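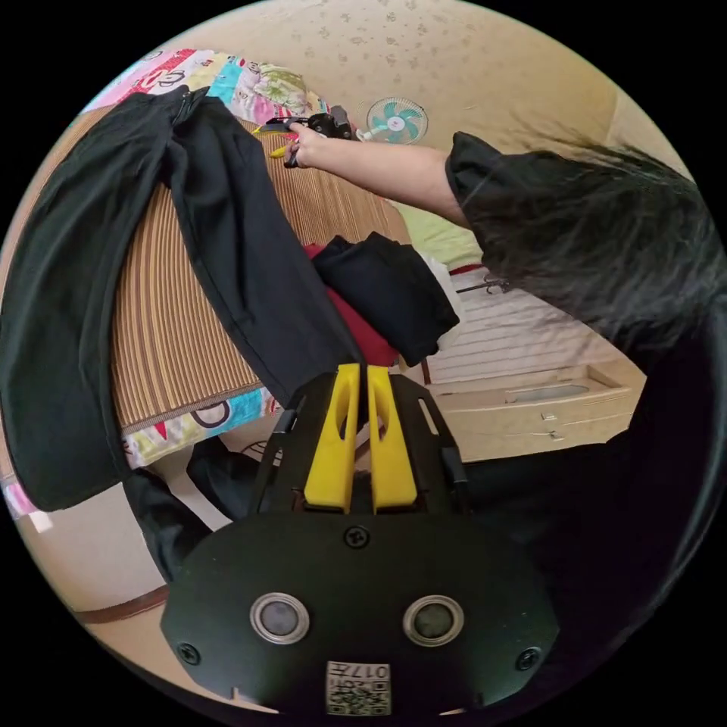
March, half past nine at night

Gave in and dealt with the clothes. They had been living on the bed since the weekend before last, migrating to the chair at night and back again in the morning, and I had started to think of them as lodgers. Kirsty says a person with one pair of black trousers has trousers, and a person with several has a filing problem. She should know, she has opinions about my filing.

Began with the things already half folded, on the theory that it would feel like progress. The navy one went on top of the red one, and there was a white cloth in there too that I can't place at all. Too small for a towel, too good for a duster. I have promoted it to hanky.

The black trousers were harder. I do the seams together, hang them by the hems, give them a shake and lay them down, and every time one leg comes out longer than the other. These cost 1,480 in the Hondari sale and I was told they would never crease. They crease if you look at them. The Riva pair, 260 off the stall by the bus stop, come up perfectly smooth and have done for two years. I shall learn nothing from this.

Moved the green cushion twice. Left the striped mat on, as shaking it out means seeing what the sheet looks like underneath, and I wasn't in the mood for more washing. The heap of bedding can stay where it is until it's cold enough for someone to want it.

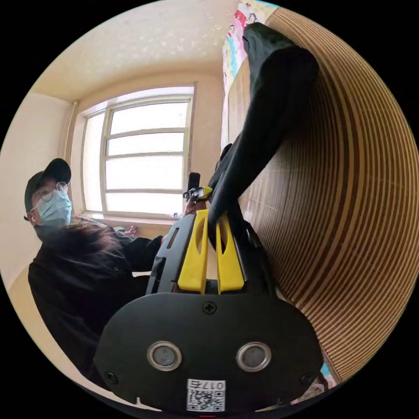
Later, nearly eleven

Tea went cold. Chelsea Oakley rang in the middle of the last pile to ask whether I still had her black top, and I said no with great confidence. Found it four minutes afterwards, inside a pillowcase. Have put it in the Cotisden bag by the door, where it will wait until she has stopped being cross or I have worn it once more.

Must buy hangers. Socks tomorrow.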